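Motdale — second LP, first impressions

shalinig
Picked up the new Motdale record in February and have played it most evenings. Side one is close to the demos they sold on tour. Drums are drier and the bass is up front. Side two is slower and I'm still not sure about it. The pressing is 600 copies and mine is number 2 on the sticker, no idea how.

t_xaba
Side two is the better half for me. "Vulldale" runs over six minutes and never gets to a chorus, and I like that they left it alone. The first LP had too many endings.

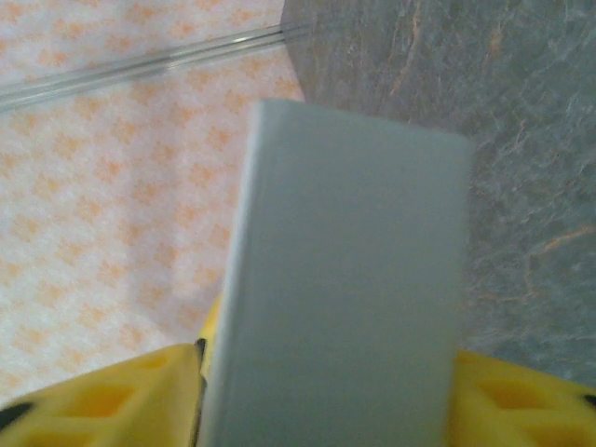

Reply 3
bkekana
Disagree on "Vulldale." Live it was half as long and twice as loud. On the record the guitar sits behind the organ and the vocal is mixed so low that I needed the lyric sheet. Whoever mixed this likes the organ a lot.

shalinig
It was Wian Van Wyk, same as the Undholm single. I think he did a good job on side one.

sipho_c
Van Wyk recorded it. The sleeve credits Leitner with the mix. Check the small print under the track list.

shalinig
You're right, Leitner. I read the wrong line.

t_xaba
That explains the organ. The Leitner mixes I own all have that same flat, close sound, and I don't mind it. You can hear the singer breathe before the last verse.

bkekana
I can hear him breathe, I can't hear what he sings. Anyway, the single version of "Long Counter" is still the best thing they've done, and they cut it from the album.

sipho_c
They cut it because people already had it. The single did 1,807 plays on the label page in the first week, a lot for them. My copy of the LP has a faint click through the opening of side two, roughly ten turns. Anyone else?

t_xaba
No click here. Clean it first, then write to the label. They swapped a warped one for me last time.

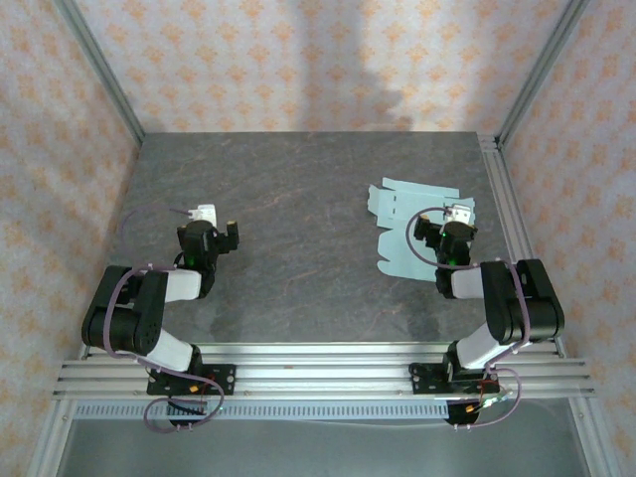
Patterned paper walls and a dark gray tabletop.

sipho_c
Cleaned it twice, still there. I'll write to them tonight.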